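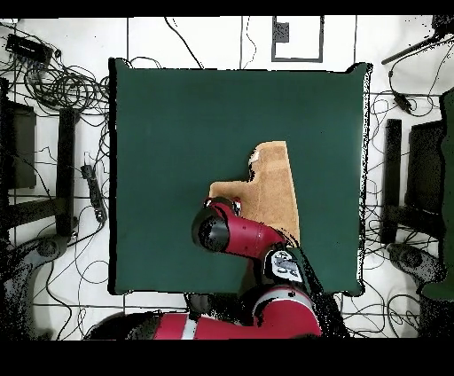
Vundholm Bus Stop Project - final report

Group of 3, one semester. Started in September, ran over a bit.

What we wanted to know

Why do people at the Vundholm stops wait where they wait? The town put in new shelters on the Vana line and half the time people stand outside them. Our teacher said pick something you can watch for free, so we picked this.

Question we settled on: does the direction of the bench change if people use the shelter. We started with a bigger one (weather, age, time of day, everything) and it was way too much.

Method

7 stops, all on the Vana line between the library and the Hegde Street turnaround. Each of us took two, and the last one we swapped. Sessions were 30 minutes, mornings before school and then again at 4:15 pm. Tally sheet with four boxes: inside sitting, inside standing, outside near, outside far. "Near" means you could touch the shelter. We argued about that one for a while.

Didn't talk to anybody while counting. Didn't take names or pictures of riders. We did write down rain / no rain.

Total was 456 people after we threw out one sheet that got soaked and you couldn't read the second column.

Results

Stops with the bench facing the street, where you can see the bus coming: most people went inside, and a lot of them sat down.

Stops with the bench facing sideways or away: people stood outside, mostly near. Even in light rain. In heavy rain everybody goes in no matter what, so those sessions don't tell you much.

Hegde Street was the weird one. Bench faces the right way but hardly anyone used it. There's an ad panel on the side the bus comes from, a big one for Nultell phone plans, and you can't see past it sitting down. We moved it into its own row in the table instead of averaging it in.

Problems

- Morning sheets are mostly students, so same people over and over. We probaly counted some kids ten times.
- Two stops got no rain sessions.
- The 4:15 count at the library stop got mixed up with people waiting for rides. Left those in, should have asked.
- Shelter sizes are not all the same. Forgot to measure until the last week and then only got the widths.

What we think

People want to see the bus. If the seat doesn't let them, they get up. The ad panel does the same thing as a bench facing wrong. We can't prove it from this, just that it lines up.

If we did it over: fewer stops, more sessions at each one, and move the panel at Hegde Street for a week if the town let us. We did write to the transit office to ask who decides wich way the benches go. No answer yet.

Sources: our tally sheets (in the binder), the Vana line schedule, route map from the library.

We use cookies to improve your visit. Accept / Settings

Contact | Copyright Vundholm School Projects | Back to top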